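Taming the Postcard Pile

If your house is anything like mine, the postcards turn up everywhere — in the fruit bowl, under the sofa cushions, inside library books that should have gone back in March. I love every one of them, and I didn't want to shut them away in a shoebox again, so this year I finally made them a proper home out of a cardboard carton and a Sunday afternoon.

Start with the floor, because that's where the strays end up. Get right down on the carpet and look along it at a low angle, and anything flat and pale will show up much sooner than it does from standing height (bring a cushion for your knees!). 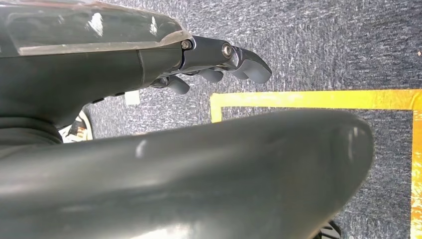

What's the best way to get a flat card up off carpet without bending it?
Slide a second, stiffer card underneath one edge and lift the two together. Picking at a corner with your fingernail is how creases happen.

Now for the organizer. Brown corrugated board is perfectly good for this, and it costs nothing if you save your delivery boxes. Cut your shelves 17 centimeters wide, which leaves a standard postcard a bit of wiggle room, and run the ridges from front to back so the slots don't sag. I use Mosteo craft glue, but any thick white glue will do. Let it dry overnight, even if you're itching to fill it.

Keep it out on the table where people sit with their laptops and their coffee. Don't stuff it, either. A few cards at a time look lovely, and you can swap them with the season and keep the rest in a tin.

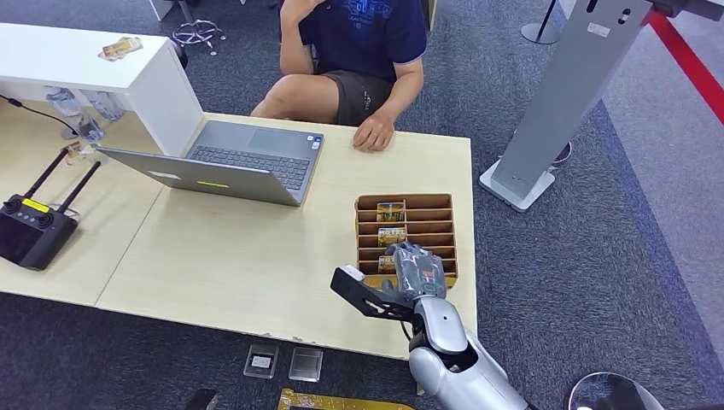

Cardboard organizer on the table, with three scenic cards in its slots.

When a slot starts to droop, glue a spare strip of board along the underside and leave a heavy book on top until morning.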